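Marker gripper slipping on the barrel – pads or more squeeze?

dudley_shed
Evening all. The arm at our shared workshop is coming along nicely, thanks to everyone who talked me through the wrist wiring back in March. I've moved on to whiteboard markers, with the wrist camera feeding my laptop so I can see what the fingers are up to.

My trouble is grip. I close on the marker where the cap meets the barrel, and it holds lovely and straight until I move off quickly, and then it twists.

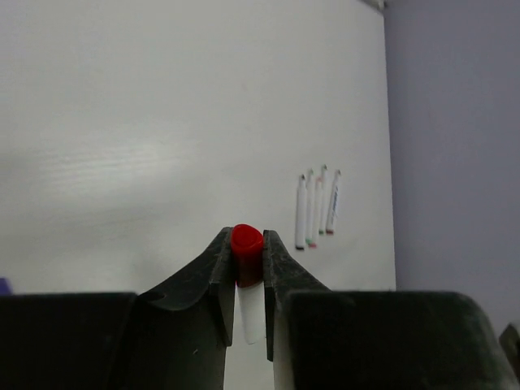
I've tried 14 newtons and then 20, and the higher setting only made the servo grumble. The finger faces are flat and bare, so I'm wondering about glueing on some rubber. Any favourites?

Llanos
Bicycle inner tube! Cut a strip, rough up the finger, contact cement, leave it overnight. Mine has lasted 2 years and cost me nothing.

eimear_c
I'd go the other way, sorry Llanos. Rubber on a flat face still only touches a round barrel along a line. File a shallow V into each finger and the marker will centre itself.

Llanos
Fair, but you can't un-file a finger, and he may want to pick up flat things later.

dudley_shed
I do, as it happens – rulers next. Could I print V inserts that clip over the tips?

eimear_c
That'd do me. Slow your acceleration while you're testing, too.
– Eimear Costello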